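The robot budget, revised, again

I have a spreadsheet with a tab called FINAL and another called FINAL 2, and since February there has been one called USE THIS ONE. They are all about the same thing, which is how much it costs to put two small robot arms on a bench and get them to do something my mother would recognise as a job.

The arms themselves are the easy line. You ask for a quote, a quote arrives, you have a lie down. Ours came to 3,008 for the pair from Herkia, grippers included, and I typed it into the top row feeling like a serious person. Senthil Palaniappan, who shares the bench and half the bill, looked at it and asked where the rest was. I said that was the rest. He has been very decent about it since.

The rest, as it now stands, is 1,637. None of it is interesting. Power supplies, because the ones we had were for something else. Cameras, and then the brackets for the cameras, and then cable long enough to reach from the bracket to the computer once the arm has stretched itself out. Aluminium rail by the metre, plus the small nuts that slide into it, which are sold in bags of the wrong number. Cable ties. I put cable ties down as a one-off purchase. I would like to meet the man who wrote that and ask him how his day was going.

Then there is the row marked 'objects', which I set at nought on the grounds that a house is full of objects. This is true until you want to use one in the kitchen while it is working in robotics. We have had words here about the sieve. If you are planning something like this, give the props their own line and be generous with it, and buy two of anything you'd be sorry to see dropped. Wallpaper went under 'objects' too, for want of a better row, and came in under budget. It is the only thing that has.

My advice on the order of buying, for what it's worth, is to leave the second arm until last. I didn't, of course. Two arms want twice the cable and about four times the thinking, and most of what we do with the small stuff could be done by one arm with patience. But there are jobs where you need a second hand, and long floppy things are most of them. Flowers have eaten more hours than I'd care to put in a cell with a currency sign. So has stationery, which I had down as easy.

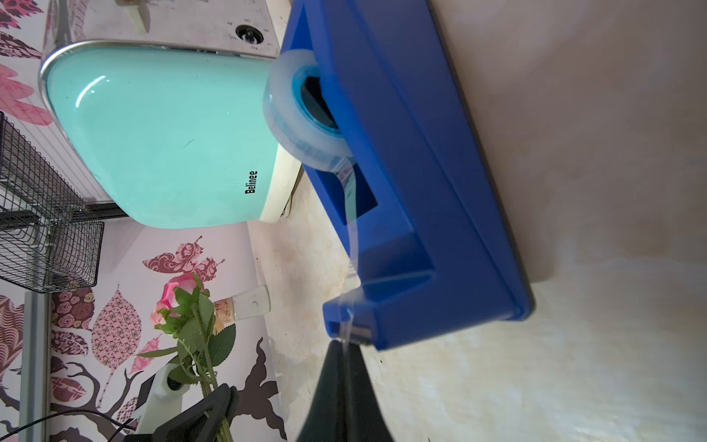
Roses and grippers, with the toaster for company. 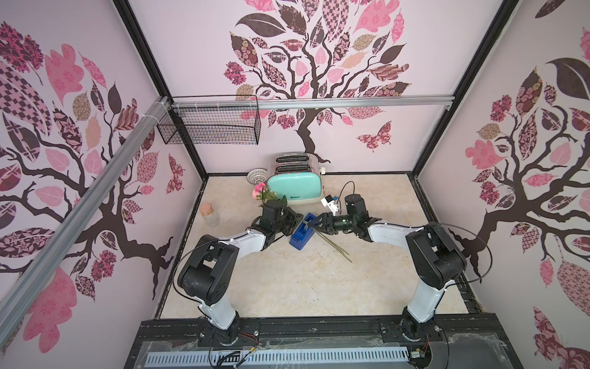
Karthikeyan Shenoy wrote to me after the last post to say that I was counting the wrong things. His view is that the purchase price hardly matters and that what sinks a small setup is the second year, when the gripper fingers have worn and the one supplier who made them has moved on to drones. He keeps a spares fund of 800 against a setup much like ours and says he has never ended a year with any of it left. He also thinks I should price my own evenings, which I have decided against for reasons of morale.

He's right about the spares, though, and I went back and looked. I had put in one set of replacement fingers and a roll of tape. So USE THIS ONE now has a proper row for it, and the total has gone up to a figure I'm calling 'over 1,000 more than I told anyone'. Senthil has seen it. He asked whether the arms could be sold if it came to that, and I said yes, in the tone people use about boats.

The other thing I've changed is the quote hunting. I'd been getting prices from Prandance for the rail and Brusis for the electrical bits, and paying postage twice for parcels that turned up on the same van. Brusis will do both if you ask them on the phone. It isn't on the website. The rail is a touch dearer and the postage swallows the difference, so I've moved everything across and deleted a column, which was the best part of the week.

Still to be priced: a better lamp, a lid of some kind to keep dust off, and a chair. The chair is for me. I've put it under 'safety equipment' and I'm waiting to see if Senthil scrolls down that far.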